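From: Eirini Stergiou
To: rarkine-users
Date: 12/1/21
Subject: Re: [rarkine-users] Gripper command arrives late after camera node restart

Bendik Eide wrote:
> We run the pick loop on one machine and the camera node on another.
> If I restart the camera node while the arm is holding above the tray,
> the next close command goes out late, and the fingers shut after the
> planner has already marked the grasp as done. The log shows no error.
> I have tried a longer timeout in the arm config and it made no
> difference. Is this a known problem, or is our setup wrong?

Hi Bendik,

Your setup is fine. We had the same thing on the Gancombe branch in March, and it took us a while to find because the log looks clean.

The planner does not wait on the gripper itself. It waits on the frame counter from the camera node, and uses that to decide how old the last block pose is. When you restart the camera node, the counter goes back to zero. The planner then sees a pose that looks newer than anything it has, skips the check, and moves on to the next state. The close command is still sitting in the queue behind the pose updates that piled up during the restart. The default queue length is 1,000, so it can take a while to drain.
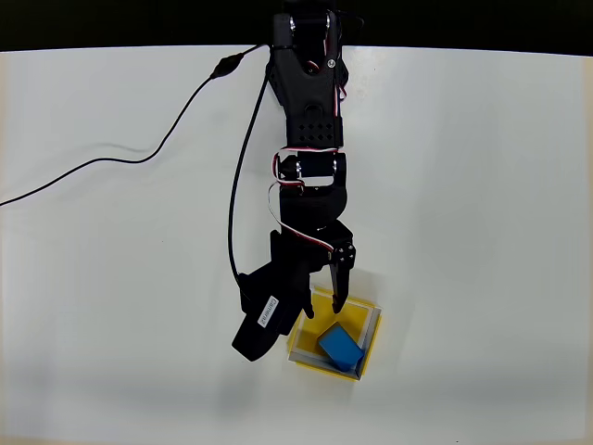 The hold above the block is the worst state for this to happen in. The arm is not moving, so the joint error stays small, and the "settled" test passes on every cycle. In any other state the arm would be in motion and the planner would have to wait for it.

There are two changes to make. In planner.cfg, set

pose_queue_len = 2
pose_clock = host

The first keeps old poses from stacking up in front of the gripper commands. The second makes the planner use the host clock for pose age, and drop anything older than max_pose_age. We have that at 600 ms. With two machines you need their clocks in sync before you turn this on, or the planner will throw away every pose and the arm will just sit there.

The timeout you changed only covers the serial link to the servos. It has no effect on the queue.

Ornella Sorrentino has a patch that gives gripper commands their own queue. It is ticket 42 on the tracker. I have been running it with the block and tray task and have no complaints so far, but it has not been tried with the Pellegrini driver, and Gerardo wants that done before it goes in. If you use that driver, please try it and post your log to the ticket.

One thing I could not tell from your message: do you restart the camera node by hand, or does the watchdog do it? If it is the watchdog, send me the lines just before the restart too. There may be a second problem there.

Eirini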